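About Trelance

Trelance writes planning software for robot arms. We started with two people and a rented room above a tile shop in Roswood, and we are now 14, with better heating. We don't build arms or hands. Other companies do that very well, and then they call us to ask why theirs has stopped in mid-air to think. 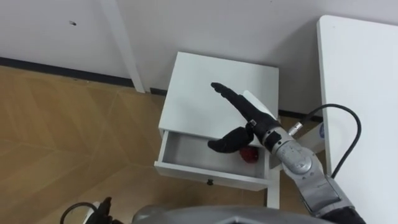

Our main product is a motion planner named Aasen, after the street where most of it was argued over. It takes a goal, such as "get the fruit," and breaks it into moves an arm can make without redecorating the room. Open furniture is a favorite of ours. With an apple lying in a drawer and the nightstand's top sitting right behind it, the planner has to bring a whole hand in over the opening and keep the fingers off the woodwork. People do this half asleep. Aasen checks about 20 candidate paths first and throws most of them out.

Barbara Wieczorek runs the planning group. She came to us from elevator control, a field with firm views on stopping where you said you would. Her rule is that every rejected path gets logged with a reason a customer can read. "Cost too high" was retired in August. "Elbow would hit table" is considered good prose.

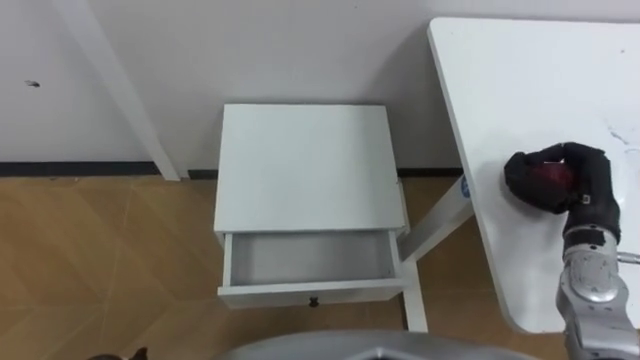
Fruit in hand over the table, drawer open.

Our second product, Rurnberg, replays those logs step by step, so you can see which decision was the silly one. Customers buy Aasen and then mostly write to us about Rurnberg. We have made our peace with this.

We answer support mail ourselves, usually before noon. Attach the log.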